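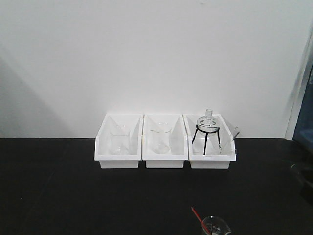 I'm Mekdes, and I look after the teaching lab at Jidov – and I need a hand getting it ready for October! We're looking for two part-time helpers to sort, put away and label our small glassware. Everything gets a home in white plastic bins like the three along the back of the bench, so a beaker is easy to find when a class walks in.

What you'd do: match beakers by size, pair them with the right spatulas and scoops, and check that the printed scales are still easy to read. I'm fussy about the numbers, sorry.

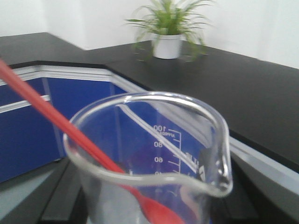
Hours and pay

11 hours a week, $375 a week. No lab background needed, just careful hands. I'll show you the rest – bring lunch, the cafe is slow.

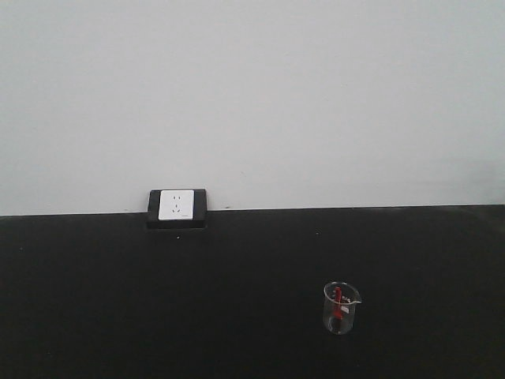

Black bench top, with an outlet at the back

To apply, send a few lines to Funmilayo Mohammed in Room 44 by 2 May 2021.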